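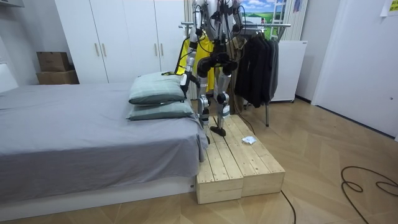 Keegan Lapointe asked us at the last meeting whether the beds could be made up with fewer bits and pieces, and I have thought about his question a good deal while writing this, so I hope he will forgive a slightly long answer. We have kept to a fitted grey sheet and two pillows on the bed at Vorkcombe, with the pillows stacked at the end for now, and I do think it looks restful. The pale slatted pine boxes beside it are still unfinished, and I would like to leave the decision on oiling them until April.

Of the 1395 pounds you so kindly granted us, 500 went on the bed and its white base and 200 on bedding and hangers. The rest is set aside for the wardrobe rail, which Nijs have promised us twice and not yet sent (I ring them most mornings!).

We have also begun on the clothes. Everything that guests leave behind gets a proper hanger and a quick look over on the bed before it goes on the rail.

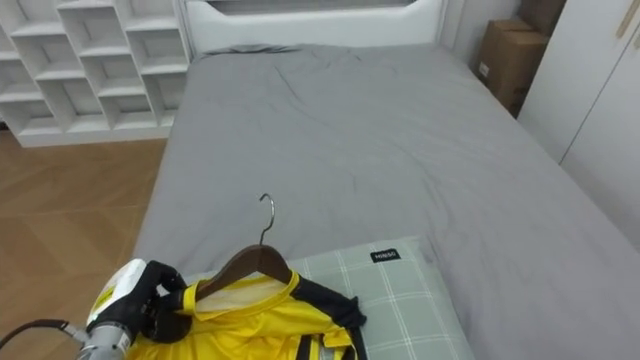 Could the bright things go together at one end, Thomas Melis wanted to know, so that people spot their own jacket straight away? It is a lovely idea and we shall try it. The yellow one with the black trim would make a cheerful start – and the dark wooden hangers suit the heavier coats too, so I should like to buy more of them if you are happy for us to use what is left over.

Still to do: curtains, a lamp, and the second bedroom.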